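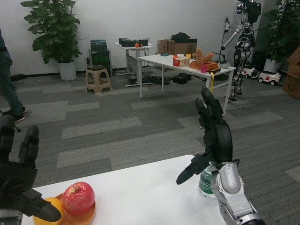 Trurnutwood Tabletop is a catalog of everyday household objects and of the surfaces they are set out on. Release 2 holds 200 object entries in 18 categories, together with 2739 placement records. A placement record states which object is on which surface, what it rests on directly, and whether another object is sharing that support. The orange plate near the front of the white table, with a red apple and an orange on it, gives three object entries and three placement records: the plate rests on the table, and each fruit rests on the plate. The clear plastic water bottle with the green label is a separate entry in the category drink_container. The white table farther back is a second surface and has its own surface ID.

Search this project Go

Contents

objects.csv — one row per object entry
surfaces.csv — one row per table, stool, shelf or floor area
placements.csv — one row per placement record
categories.txt — the 18 category names, one per line
CHANGES.txt — differences from the previous release

All files are UTF-8 with Unix line endings. Fields are separated by commas and quoted only where the value contains a comma. Empty fields mean "not recorded." The string "none" is a real value and should be kept apart from empty.

Object entries

Each row in objects.csv has the following fields.

object_id: short lowercase name plus a suffix, for example cup_small_yellow_a
category: one value from categories.txt
main_color: a plain color word
second_color: a plain color word, or none
pattern: plain, printed, striped, mixed
rigid: yes, no, partly
holds_things: yes or no
notes: free text

Colors are recorded by eye under the room lighting. No color chart was used. Pink and white tissue boxes have main_color "pink" where the print covers most of the visible side, and "white" otherwise. Teal is kept as a color word of its own and is not merged into blue or green.

Fruit is entered by kind and color. A single apple that was replaced by another red apple of similar size keeps the same object_id, so the ID should not be read as one physical piece of fruit. The same applies to water bottles with matching labels. Durable objects such as plates, bowls and cups keep one ID per physical item.

The color orange and the fruit orange are a frequent source of bad joins. The fruit is always orange_fruit in object_id, and "orange" alone appears only in the color fields.

Category notes

Most categories are self-explanatory. The following needed a written rule.

plate vs. tray: an item with a raised rim on all sides and a flat base is a tray. Everything flatter is a plate. Borderline items were decided once and left alone.

lid: a lid is its own object even when it belongs to a container elsewhere on the table. A teal lid lying by itself has no parent object. When a lid is fitted to its container, it is recorded as resting on that container.

soft_item: plush toys, cloths and straps. A strap hanging from a table edge is recorded as supported by that table, with contact set to "hang."

bag: paper and fabric bags, standing or folded. Contents are not recorded unless they can be seen from outside.

storage: cardboard boxes, equipment cases and lidded bins. Items stacked on a case are recorded as resting on the case, and the case as resting on the floor.

Placement records

placement_id: integer, unique within the release
object_id: the object being placed
surface_id: the table, stool, shelf or floor area at the bottom of the stack
support: the object or surface directly underneath
shared: yes if another object has the same direct support
contact: rest, lean, hang, inside
zone: front, middle, back, or empty

The fields surface_id and support differ whenever there is something in between. For fruit on a plate, surface_id is the table and support is the plate. For a plush toy in a tray, support is the tray and contact is "inside." Users who want only direct contact should ignore surface_id.

Zone is relative to the edge nearest the viewer. It was left empty for floor areas in release 1 and is still empty for most of them.

Sites

Records come from two rooms, Altard and Tavares. Altard has a gray carpet tile floor and white tables. Tavares has a hard floor and a deeper table, so items there sit farther from the edge and the middle zone is larger. The site is encoded in the prefix of surface_id: alt_ or tav_.

Object IDs are shared across sites. An object moved from one room to the other keeps its ID.

Checks

The files were run through the Nullex table checker before release. It tests that every object_id in placements.csv exists in objects.csv, that no object supports itself, and that every chain of supports ends at a row in surfaces.csv. It does not test whether a color or category is correct.

Known issues

— Cups are overrepresented compared with glasses and mugs.
— Items under tables have fewer records than items on top of them. Dark boxes on dark floor tiles are the worst case.
— Tangled cables are recorded as one object per tangle.
— "partly" in the rigid field was used unevenly for paper bags. Treat it as "no" for that category.
— A few notes fields still contain working abbreviations (tb = tissue box, sb = small bowl).

Suitable uses include inventory exercises, sorting and table-clearing plans, and testing of code that handles nested supports. The catalog gives no weights or dimensions and should not be used to estimate them.

Changes from release 1

The separate category "container" was removed and its rows moved to bowl, tray or storage. The contact value "on" was renamed "rest." Surface IDs gained the site prefix; old IDs are listed in CHANGES.txt.

Last updated: January

Contact | Copyright Trurnutwood | Back to top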